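**Equipment planning, minutes, 5/26/24**

**1. Gripper spares**
Pad sets are to be bought from Hudon in one order. Current stock is 3 sets, against a planned use of 4 per quarter. Quote received in March is still valid. Arms are not included; Vellow will print those in-house.
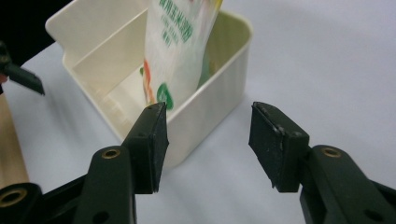

The brass inserts are a separate line and go on the Rarkov account. Agreed quantity: 200. Lead time to be confirmed before the order is placed.

**2. Test goods**
Budget for packaged food items approved at 20 packs per month. Soft pouches and snack bags stay on the list — rigid cartons are deferred to the next round.

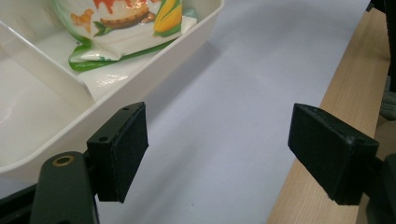
Receipts go under consumables. Purchases outside the list need approval first.

**3. Containers and tables**
Cele offered a bulk price on divided trays. Decision held until the rim height is checked against finger clearance.
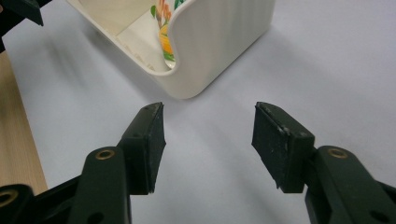

Pad replacement intervals were discussed next. The proposal was to replace on a fixed schedule, with inspection as a backup. Chipped edges and a ragged flap at the bottom corner, as on the right pad, will count as grounds for early replacement. Scuffs and pale marks alone will not.

**4. Actions**
- Hudon: place pad order
- Rarkov: get lead time in writing
- Cele: request tray drawing with rim height
- Vellow: update the spares sheet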